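Workshop Robotics Notes / Papers / Section 4

4. The Flower Task

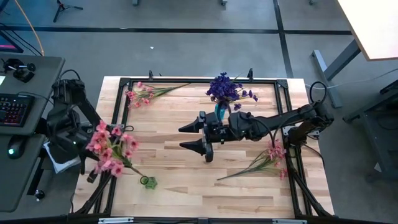
Methods and Apparatus

Figure 4. Two-arm setup during the flower task. The left arm has a stem near the mouth of the green vase, and the right gripper is open over the middle of the table.

By Despina Onu
30 July 2019

4.1 Why flowers

Earlier sections dealt with blocks, which are patient, rigid and the same on every side. We wanted a task that a person would do without thinking and that our arms would find insulting. Putting an artificial flower in a vase met both requirements. The stem is thin, the head is heavy for its length, and the leaves catch on everything, including the other flowers. A vase with a narrow mouth leaves little room for opinion about whether the stem went in.

Artificial flowers were chosen over real ones on grounds of cost and morale. They can be dropped all evening and look no worse by the end of it, a claim the authors cannot make for themselves.

4.2 The bench

The work surface is a butcher-block top with a border of black aluminum extrusion bolted around it (Figure 4). The wood came first. It was meant to be a kitchen counter in the Naston house and was promoted when the kitchen went in another direction. We kept it because it is heavy and does not ring when an arm stops short. The streaked grain gave our first color filter a good deal of trouble, and we recommend a plain surface to anyone who has not already paid for a handsome one.

The extrusion went through two versions. In the first, the corners relied on flat plates and good intentions, and a fast move by one arm could be read as a wobble in the other. Diagonal struts at the corners cured most of this. Both arms are driven by the Kaslow boards described in Section 2, with the current limit set low enough that a collision ends in a sulk.

The operator's desk stands to the left of the table and holds two joystick-style controllers, one for each arm. The keyboard is used for starting and stopping a trial and, less formally, for leaning on by mistake. Cable routing remains the weakest part of the build. Loops near the base of each arm must be long enough for full reach and short enough to stay out of the flowers, and we have not found a length that is both.

4.3 Procedure

A trial begins with a spray lying flat on the wood. The operator brings one arm to the stem, closes the jaws, lifts, and turns the flower until the cut end points down at the vase. The second arm may steady the vase or keep out of the way. Our operators overwhelmingly preferred that it keep out of the way. A trial counts as a success if the stem is inside the vase and the vase is upright when both grippers have let go.

We ran 157 trials over 17 evenings. The operator was allowed to regrasp but could not touch anything by hand. The exception was a vase heading for the floor, when all rules were suspended.

4.4 What went wrong

The usual failure was the grasp. A stem taken too near the blossoms swings like a pendulum, and the operator then chases the mouth of the vase with the far end of it. Taken too low, the flower tips over and presents its face to the camera. The pointed fingers are good at picking a stem off a flat surface and poor at keeping it from rolling once it is up. Sleeves cut from bicycle tube helped until they slid off, which they did in 13 trials, once into the vase. The operator asked that this be scored as a success. It was not.

Releasing was the second problem. Leaves snag on the jaws as they open, so a well-placed flower may be neatly removed again by the arm that placed it. Opening slowly and backing off along the line of the stem reduced this. The Mihăilă wrist, which we fit in August, should allow a small twist on release.

Related items
Section 2: Motor Boards and Other Regrets
Section 3: Blocks
Building the Imoleck Gripper from Scrap
Cable Management for Shared Workshops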